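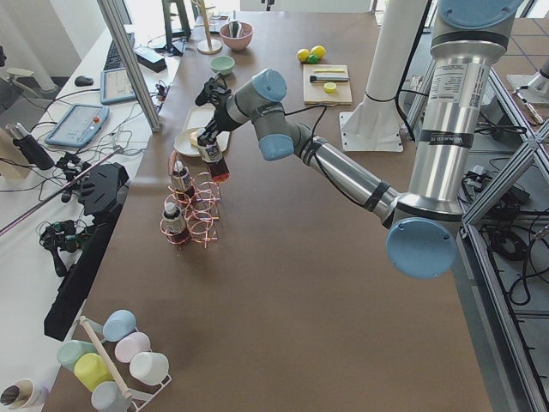

Removing a dark ring from a tabletop finish

Print this page | E-mail this page
Search the help pages Go

Radek Štefanec
I have a beech dining table finished with hardwax oil, two coats, applied in July. Dark vinegar has left a ring on it, 2 inches across, where a bottle stood overnight with a drip down its side. We buy vinegar in small glass bottles with a white cap and a white label, the same general shape as the one beside the white tray, and the dark reddish-brown color in the glass is close to the color of the mark. I have tried warm water with dish soap, then a plastic eraser. Both lightened the edge of the ring and did nothing to the center. The surface feels slightly rough there. Is this in the oil or in the wood, and can I repair that spot without redoing the whole top? The can says Jultex, satin, and there is a third of it left.

Bohumila Koubek
Roughness means the acid has softened the oil film and raised the grain. The color in the center is probably in the wood. Spot repair is normal with hardwax oil and is the main reason to use it.

Wipe the area with clean water and let it dry overnight. Sand by hand with 180 grit, along the grain, over an area two or three times wider than the ring. Stop when the color is gone or when it stops changing. Go over it again with 240 and feather the edges. Vacuum, then wipe with a barely damp cloth.

Stir the can well - the satin agent settles and the patch will come out glossy otherwise. Apply a very thin coat with a lint-free cloth, wait 15 minutes, and buff off all the excess. Second coat the next day. Keep liquids off it for 7 days. Lay the used cloths flat outside to dry before throwing them out, as oily rags can self-heat.

If a gray or black shadow is left after sanding, that is iron or tannin staining and sanding deeper will only make a dip. Oxalic acid wood bleach works on that. Wear gloves and rinse well.

Čestmír Trnka
Just use baking soda paste. Worked on my Bestel counter.

Rozália Čierny
Baking soda is alkaline and can darken some woods, so try it under the table first. I did the sanding method on an oak top with Kopecký oil. The patch was paler than the rest for more than 3 weeks and then evened out. A second ring near the edge never fully came out and now has a fruit bowl on it.

Last updated: 2022-09-18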